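机器什么时候能替我们收拾桌子

九月三十日

去拜访贾德港(Jadport)的家务自动化小组之前,我在家里做了一件颇为幼稚的事:把餐桌上的东西全拨乱,再一样一样收好,想看看自己到底动了哪些脑筋。结果什么也没看出来,手比脑子快,等我回过神,桌子已经干净了。我把这件事讲给小组的负责人听,她笑了好一阵子,给我倒了杯茶,说:“您这个试验做得很好呀,难就难在您什么也没看出来。”

她在这一行待了很多年,早先在库尔斯卡(Kulska)的一家包装厂做产线调试,后来才转到家务上来。我问她为什么要换,她想了想,说工厂里的日子其实舒服得多,箱子是一样的箱子,瓶子是一样的瓶子,从左边来,往右边去。“到了家里可不是这样,您家的勺子和我家的勺子不一样,您今天放勺子的地方和昨天也不一样。我妈妈一辈子都没把剪刀放回过同一个抽屉。”

小组眼下的项目叫“阿图马尼”(Athumani),从七月做到现在,专攻一件听上去平平无奇的活儿:把桌面上零零碎碎的东西收进收纳盒,能盖盖子的再把盖子盖上。她给我看了一张打印出来的成绩单,上面密密麻麻,边上还有铅笔写的批注。到目前为止一共试了1,346次,从头到尾没有人插手就做完的有713次。“一半多一点,”她说,“您可以说很了不起,也可以说请这样一位帮手回家,您会被气死的。我两种心情都有,看是上午还是下午。” 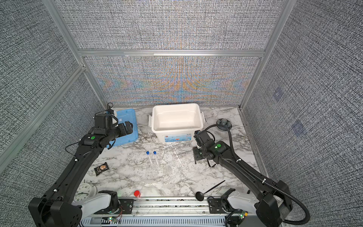

那么,机器现在到底能不能做家务了?

单项的活儿能做一些,整套的还不行。拿起一件看得清、抓得牢的东西,放进一个敞口的盒子,这一步已经相当可靠;可要它自己判断先收哪件、后收哪件,碰倒了怎么办,盖子歪了怎么办,就还得有人在旁边看着。

她接着讲起透明的东西,语气像在讲一个不省心的亲戚。闹钟、红色的小圆柱,这些都好认,最让人头疼的是透明塑料,摆在带花纹的白色台面上,连她自己都得歪着头找一找。勺子也麻烦,柄又细又长,平躺在桌上,夹爪要贴着台面下去,低一点就蹭桌子,高一点就夹个空。还有带蓝盖子的试管,圆滚滚的,稍微碰偏一点就要滚。至于装饼干的小袋子,她摇摇头:“夹轻了会滑,夹重了,饼干就成饼干渣了。我们吃掉了不少饼干渣。”

我问她为什么要两条手臂,一条不够吗?她说一条当然也能干很多事,可是盖盖子的时候您试试看,一只手按着盖子这一头,那一头就翘起来了。盒子两端都有卡扣,人是两只手一起使劲,自己根本不觉得。两条手臂的难处在于要互相让路,她说刚开始的时候,它们客气得谁也不肯先动,调了好久才好一些。

说到车间里的杂活,她倒比我预想的乐观。萨莫尔斯泰德(Sumolstead)有一家小装配厂,请他们帮忙看过零件分拣的工位,种类固定,光线也固定,连续试了92次,只停过2次,一次是料盒放反了,另一次到现在也没查出原因。“那次查不出原因的我记得最牢,”她说,“晚上睡不着的时候会想。”

我又问,普通人家大概还要等多久。她不肯给年份,说早年给过一次,后来每逢过年亲戚都要拿出来问她。她只愿意说顺序:先是车间里重复的分拣和装盒,然后是旅馆、食堂这样东西比较统一的地方,最后才轮到家里的餐桌,而餐桌之后还有厨房,厨房她暂时不想谈。

茶喝完的时候,外面天色已经暗了。我起身道谢,顺口问她自己家里的桌子平时是谁收。她一边把成绩单夹回文件夹里,一边说,轮流收,这个星期轮到她,昨天的碗还在水池里泡着呢。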